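Wuslow Community Tableware Library
Progress report to the Makowska Fund
September 2026

Purpose of the grant

The grant was given to set up a lending stock of cups, mugs, pitchers, plates and table linen for groups in Wuslow that hold shared meals and do not own enough tableware of their own. It covers shelving, storage crates, the purchase of secondhand items, laundry costs and a part-time coordinator for the first year. This report covers the period from opening up to the end of the summer.

Work completed

The storeroom on Plunda Street is fitted out and in use. The shelves are up along the two long walls, with mugs and cups on the left side and plates and bowls on the right. Pitchers, teapots and serving dishes are kept on the lower shelves by the door because they are heavy and awkward to lift down. Linen is folded in lidded crates under the sorting table.

The stock now stands at 324 pieces of tableware and 40 tablecloths. Most of it was given. We asked for donations through the library notice board and two local churches, and the response was larger than we had planned for. Sorting took up most of the first two months. Chipped rims, crazed glaze and loose handles were the main reasons for turning pieces down. Rejected items that were still safe for other uses went to the allotment group for plant pots.

We decided early on not to try for matching sets. A group that borrows 30 mugs gets 30 mugs in mixed colors and shapes, and only one borrower has asked for anything else. Replacing breakages is much cheaper this way.

Lending

There have been 169 loans since opening. The most frequent borrowers are the lunch club, the tenants' association and the two parent and toddler groups. Summer was busier than spring, mainly with outdoor meals and street parties. We had one weekend when all the large tablecloths were out and had to turn a late request away.

Loans run for up to seven days. Borrowers collect and return the crates themselves. Items are supposed to come back washed, and for the most part they do. Everything is washed again in the storeroom sink before it goes back on the shelf, and mugs are left upside down on a cloth until someone has time to put them away.

Checking and sorting

The checking table has turned out to be the busiest part of the room. Each returned crate is unpacked onto it, and the pieces are looked over one at a time before shelving. Mugs are turned over so the base can be checked as well as the rim. A rough unglazed ring can scratch other pieces when they are stacked, and any that feel sharp are smoothed with a sanding pad or taken out. Pitchers are checked at the spout, where small chips are easy to miss.

We cover the table with one of the older printed cloths from the linen stock. It cushions the pieces, and it is washed with the rest of the linen at the end of the week. 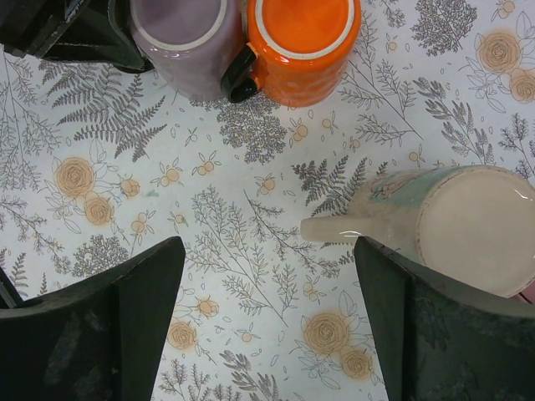 How are breakages paid for? Borrowers pay a flat charge for each broken piece, whatever it is, and the money goes into the replacement budget.

The charge was set low on purpose so that groups would report damage. It has not covered the full cost of replacements, but the gap is small and we had allowed for it. Mugs break more often than anything else, usually at the handle. We have lost very few plates.

Spending

Spending to date is $2,975. The largest item was the shelving, followed by the coordinator's hours and then crates. Laundry has cost less than expected, as several borrowers wash and iron the cloths before returning them. We spent very little on secondhand purchases and would like to move part of that line to the purchase of a second sorting table. We ask for the Fund's agreement to this change.

Problems

The booking sheet is still kept on paper. It works when one person is on duty, but there were two double bookings in the summer, and both times the coordinator had to split the stock between groups at short notice. We have started using the free booking calendar offered by Netport and will run it next to the paper sheet until we are sure of it.

Storage for linen is also tight. The crates under the table are full, and the longer cloths have to be folded so small that they come out badly creased. A hanging rail behind the door would solve this.

Next steps

We plan to finish labeling the shelves, buy the second table if the change is agreed, and put up the rail for the long cloths. We will also look for more large serving dishes, which borrowers ask for more than any other item we do not have enough of. The next report, with full accounts, will be sent in November.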